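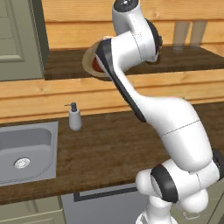 Figure 1. Upper shelf with a round plate, rendered view.

3.2 Where households keep dried spices

Most of the 682 households in the Lunde survey stored ground spices in the kitchen itself, and open shelving was the most common place. Closed cupboards came second. Storage in a separate larder was found mainly in the older houses at Porov, where kitchens are small and face north.

Respondents were asked how long they kept a jar after opening it. Answers differed widely between the two towns - in Porov many people could not give a date at all, and these replies were coded as missing. Paprika and cumin were replaced most often. Whole spices such as cloves were kept longest, in line with the earlier interviews by Belhaj and Tawfik. 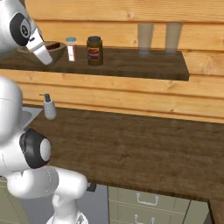
Figure 2. Shelf storage: bowl, small spice jar with a light blue lid, and a larger squat jar.

Samples of 6 g were taken from each jar that the household agreed to share. Colour was read against the Zastard chart under the same lamp, and smell was scored from 0 to 100 by two assessors who did not know the age of the sample. Where their scores differed widely, a third assessor was asked and the middle score was used.

Jar size was recorded but is not used in the main model. Larger jars were opened less often in Lunde and more often in Porov, and we have no good explanation for this. Light at the shelf was measured at midday only, so the readings in Table 4 say little about evening use - a point we return to in Section 5.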